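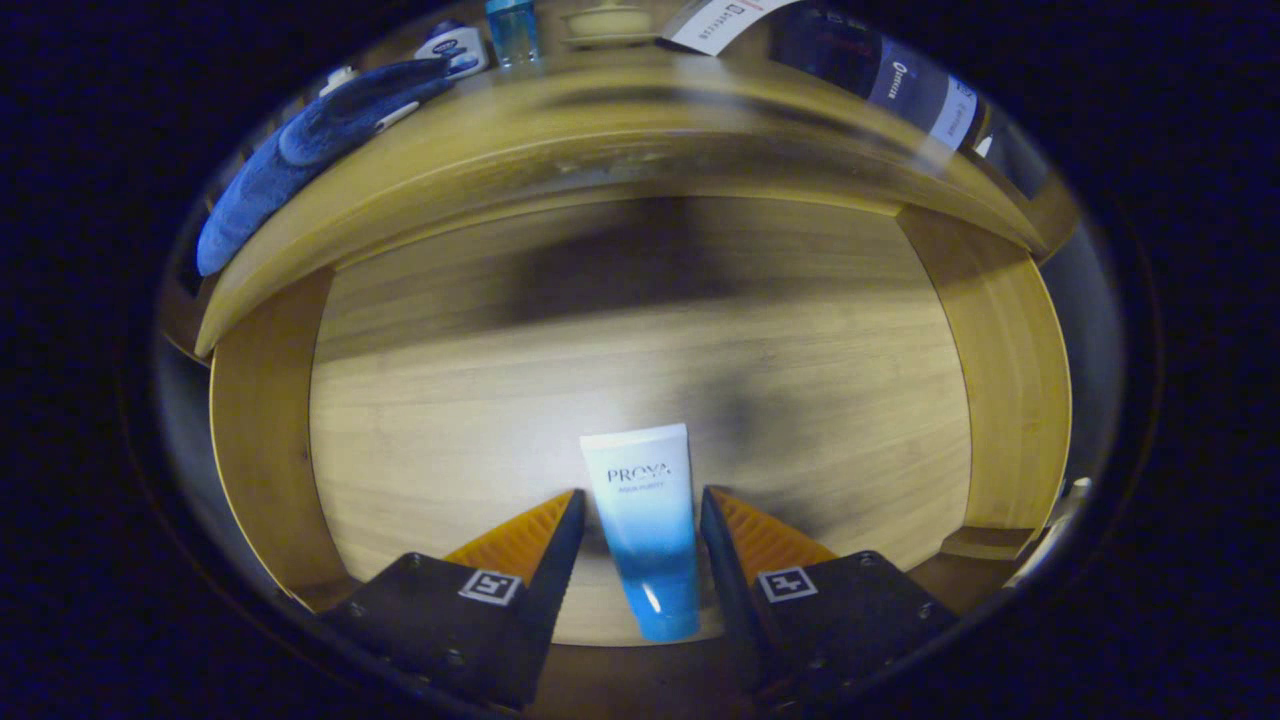 Ha-neul Ki would like to know why we are still paying people to pick up toiletries by hand when the grant was for a robot that does it. The question came back on the last report, and it deserves a better answer than the one I gave in the meeting, which was mostly a noise.

## Where we are

We have 2,106 usable demonstrations against a target of 1,000. Before anyone orders a cake, 58 per cent of them are of one task, upright tubes and bottles on a shelf, because that is the one everybody likes doing. Lifting things out of drawers is well behind. So is anything involving a lid.

The hand-held grippers have done well. A new person can be making decent recordings by mid-morning, where the remote-control rig took most of a week and a certain amount of swearing. We have kept the rig for the heavy items and for visitors, who enjoy it.

## What went wrong

- Tracking in the wooden compartments drops out when the demonstrator leans in and blocks the light. We lost most of a batch in August before Byun noticed.
- The orange finger pads wear faster than Hondier led us to expect. Replacements are ordered, and so are replacements for those.
- People speed up after lunch. The robot, having no lunch, learns the hurry anyway and knocks things over at a confident pace.

## Training

The first policy trained on the shelf data, which we call Tisia, reaches for a squeeze tube nicely and closes on it at a sensible height. It then sometimes holds on to it, long after it has been asked to let go. Our demonstrators tended to stop recording a moment too early, so we have only ourselves to blame. They now count to 2 after opening the fingers.

## Next quarter

Drawers first, then lids. Shelf recordings are closed, whatever anyone tells you. We would like to move the unspent travel money (Rokia cancelled their site visit) into two more grippers, and need a yes from you by the end of the month to get them in time.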